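# About Drirkdale Fire Training

Hi, I'm Meenakshi Alva, and I run the training school at Drirkdale. I spent my first years in the fire service riding the back seat of an engine out of Grolodska, and I loved every loud minute of it. Teaching came later, when my old captain, Harish Kaimal, talked me into covering one hose class in April and I never really gave the class back.

We train volunteer and part-time crews, mostly from small towns where the nearest second engine is a long drive away. Our basic course runs 80 hours, spread over evenings and weekends so people can keep their day jobs. So far 371 firefighters have finished it - and plenty of them come back to help teach the next bunch!

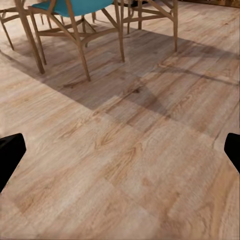
Search and rescue is the class folks ask me about most. You'll crawl, you'll sweat, you'll lose track of which wall you started on (everybody does, me included). We spend a whole evening just on floors: how to sound them with a tool before you put your weight down, and how to read what you're crawling over. Long pale planks with a grayish wash tell your eyes one thing on a clear day, but in smoke you only get what your gloves and knees tell you, so we practice that a lot.

Balakrishnan Nambiar teaches pumps and water supply. He can hear a bad valve from across the yard and he'll make you hear it too. Rafferty Ostrowski has the ladder class, plus the 200-question review packet that students complain about right up until they pass.

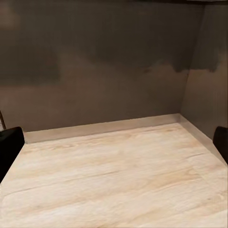
Classes stay small, with one instructor for every 4 students on live burn days. If your department can't cover the fee, call me anyway. The Pristell fund pays for a few seats each season, and I'd much rather fill them than watch them sit open.

Come by any training night and say hello. Park by the hose tower, and wear shoes you don't mind getting muddy.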